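Ranger les doudounes sans les assassiner

Chaque année en décembre, je ressors les manteaux matelassés et je retrouve des galettes. La faute aux housses sous vide, que ma belle-sœur Margarida m'avait vendues comme une révolution. On gagne une étagère, on perd le gonflant.

Pour le lavage : 30 degrés, lessive liquide, très peu, essorage doux. Fermez tout ce qui se ferme et videz les poches (un mouchoir en papier suffit à gâcher un dimanche). Au sèche-linge, température basse et 2 balles de tennis propres. Le vacarme est considérable — prévenez les voisins du dessous.

Tant qu'il reste des paquets dans les boudins, ce n'est pas sec. On les défait du bout des doigts, et on relance.
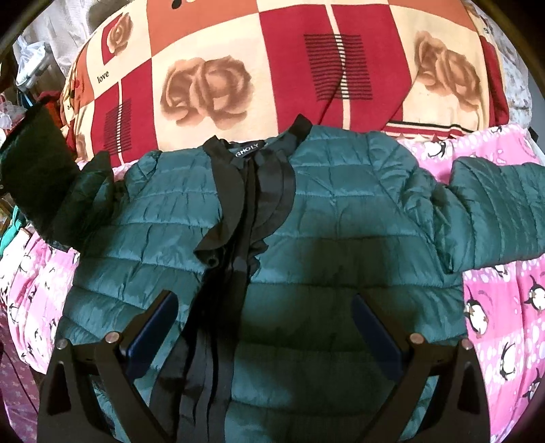
Le pliage se fait sur un lit, jamais debout dans le couloir. Étalez le vêtement face vers vous et tirez chaque manche bien à l'horizontale, au lieu d'en laisser une en boule du côté de l'épaule. S'il y a des volants noirs et de longs rubans sur le devant, comme sur la verte, lissez d'abord les volants à la main et couchez les rubans à l'intérieur. Ensuite les manches, puis en trois, sans appuyer.

Une vieille taie d'oreiller fait une housse très correcte. Celle à fleurs dont personne ne veut convient aussi.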